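Wrist camera goes blank at close range – is dropping it mad?
Robot learning board, page 1 of 1

gridlock_ben
Posted Tuesday, April 5, 2022

Hello all, long-time reader, not much of a poster. I've been working on a bookshelf and tabletop set of tasks at Ellham since January and I've got a result I don't quite trust, so I'm throwing it to the lions.

We train one policy on two views, a fixed one of the table and one at the wrist. 473 demonstrations, all teleoperated, all on the same sort of table: a rack of books, a flat box, a cloth underneath. Last week I got fed up with how much the policy leaned on the wrist view and tried something daft. I trained a second version where the wrist image gets swapped for noise whenever its contrast falls below a threshold. So when the hand is too close to anything to see properly, the network just doesn't get that view at all.

And it did better! Not miles better, but enough that I ran the lot again because I thought I'd mixed up the folders (I have form).

ollesis_fan
Same threshold for every task? And how many of the demos have a low-contrast stretch in them? If it's only a few then I'd bet you're looking at seed noise.

gridlock_ben
Same threshold throughout, yes. 451 of the 473 have at least one low-contrast stretch, so it isn't a rare thing. Most of my gripping is on pale, flat stuff and the wrist view loses it completely.

Two stills so you know what I'm on about, wrist camera first and then the fixed one. Same setup, but I'm not claiming they're the same instant:

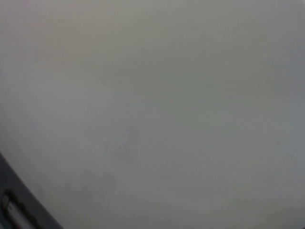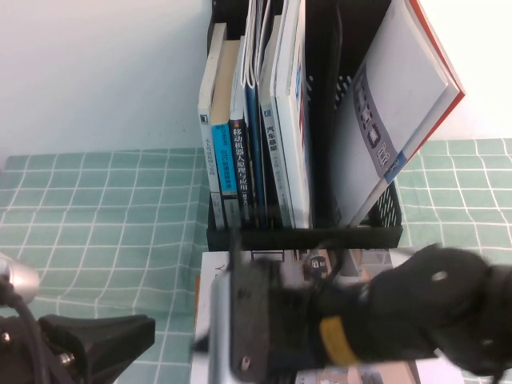 tin_whistle chimed in at this point to say that throwing a view away is the wrong lesson, and that a blurry close-up still carries something useful. Brightness changes as you get nearer a surface. A decent encoder ought to pick that up if you give it a few frames of history, and with noise in its place you've binned the only cue you had for the last bit of the approach.

gridlock_ben
Fair, and I did wonder. I'm on single frames at the moment, no history. My worry is that brightness is a rotten distance cue when the light in the room changes. We've got windows and the blinds are useless.

tin_whistle
Then randomise the brightness in training! You're comparing "bad use of the view" with "no use of the view" and calling the second one a win. I'd want the history version in the table before I believed any of it.

moss_and_solder
I'm with ben on this one, sort of. We had the same thing on the Collado arm. The policy learned to hesitate whenever the wrist image washed out, I think because the people driving slowed down there as well. It had tied "grey picture" to "go slowly" and would sit there dithering over a box for ages. Masking cured the dithering. It didn't do much for accuracy though, so check which of the two you've improved.

gridlock_ben
Ooh, that's a good point. My score has a time limit on it, so a ditherer counts as a failure. I'll split the failures into timeouts and proper misses tonight.

ollesis_fan
How many seeds, by the way? You dodged that.

gridlock_ben
Ha. 6 for each version. I know, I know.

ollesis_fan
Six is all right. I was expecting you to say one.

tin_whistle
Still want the history version.

uvis_user
Slightly sideways, but have you tried masking on contrast in the fixed view too? With the Uvis loader you can set it per camera. I'd expect it to do nothing at all, and that's rather the point, it'd tell you whether the noise itself is acting as a regulariser. Random masking at the same rate would be another one to run.

gridlock_ben
Random masking is a very good shout and I'm cross I didn't think of it. Right, the list is now random masking, four frames of history with brightness jitter, and the timeout split. The machine's booked until Thursday so it'll be the weekend before I've got numbers.

moss_and_solder
Post the timeouts first, they're free.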